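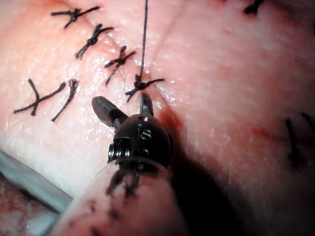
Photo credit: Ginevra Melis

The Prydderch jersey is a heavy cotton pullover with sewn-on cloth letters, worn by members of student clubs and houses at Jallinmont College. It takes its name from the Prydderch mill, which made the blank shirts and is remembered for little else. The letters are cut from twill in two layers, the lower one showing as a border, and stitched across the chest.

Early jerseys came in a single size, described in the mill's catalog as "regular." Members who were not regular wore them anyway. Cledwyn Pumphrey, a campus outfitter, later offered 6 sizes and 10 letter colors, two of which could not be told apart after washing. House rules still limit each jersey to five letters, a number usually traced to the width of Pumphrey's ironing board.
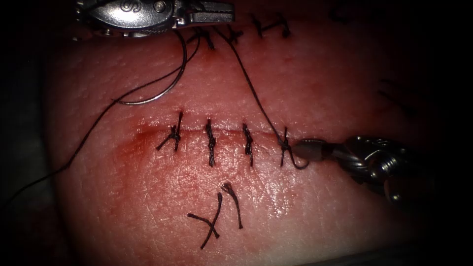
Letters on older jerseys tend to lift at the corners, and repair is left to the wearer. The approved method is a zigzag stitch in matching thread. The common method is whatever thread is in the drawer, tied off one stitch at a time like the four dark sutures across the cut in the pad, with the ends left sticking out much as they do on the leftmost knot. Judges at the January house fair take off points for this. Older members regard it as a mark of seniority.

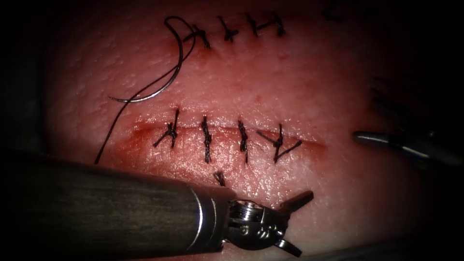

Machine-stitched letters from Dirkov replaced most handwork, and the repairs became less frequent and less interesting. A rival firm, Dedden, sold iron-on letters for two seasons - long enough for several houses to appear in their group portraits with letters missing. The houses concerned have kept the portraits on display, although one has been moved to a stairwell.

See also: Letter sweater; Club blazer; Tackle twill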